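Plovska Two-Arm Demonstration Kit, reviewed after one season of recording

Score: solid hardware, uneven software

The Plovska kit is sold to small labs that want to collect manipulation examples without building a station from scratch. It consists of mounting hardware, three camera feeds (one at each wrist, one overhead at head height), two leader handles and a recording package named Corndale. Arms and grippers are the buyer's problem. We ran it from November on a pair we already owned, over a white table with pale walls on the far side. The task set was cloth handling and small containers.

Setup took most of a Wednesday. The brackets fit, and the cable guides are better than the ones we had printed ourselves. Camera alignment is manual and the printed instructions skip a step: the wrist feeds must be enabled before the overhead feed, or the timestamps drift. After that, drift stayed under 11 milliseconds across a full session.

The wrist cameras have fixed focus. Fingers remain dark against a pale surface and the exposure is stable, although soft edges are common close to the lens. Over bare table the wrist view carries very little besides the finger and the shadow of the gripper.
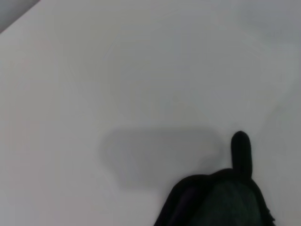

Does a wrist view with so little in it have any value for training?
It does as part of an episode. The policy needs approach segments as well as contact segments, and the shadow gives a weak cue for height. Trim long idle stretches at the start, and leave the rest alone.

Cloth is the harder test. Dark fabric under a black gripper leaves little contrast at the contact point, and the operator has to judge the grasp from whichever feed shows the fold. The leader handles give no force feedback, so pressing down on the cloth is done by eye. Our operators needed around 40 attempts each before their episodes looked alike.
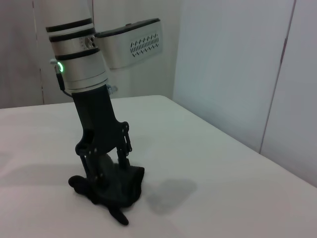
Cosgrove disagrees about the handles: with feedback, operators at that site slowed down and hesitated at contact, and the hesitation went straight into the trained policy. We have not been able to repeat that comparison, but it is a fair point against paying for the upgrade.

Corndale writes one folder per episode and keeps all feeds on a common clock. Labeling is basic – success, failure, discard – and there is no way to mark a partial grasp. Of 59 cloth episodes in the last batch, we discarded 19, mostly for operator error. Export to the Astcombe format works but drops the discard reason. 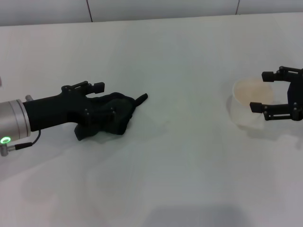
Overhead feed: cloth at the left gripper, tub at the right.

The overhead feed is the one we would keep if we had to keep only one. It shows both grippers and the open table between them, and reviewers can sort episodes from it alone. Its mount flexes slightly if the table is bumped, and recalibration is then required.

Good: clock sync, brackets, stable exposure.
Bad: fixed focus, thin labeling, a missing step in the manual.
Buy if you already own two arms and have an operator with patience. Labs with a single arm should wait for the smaller kit.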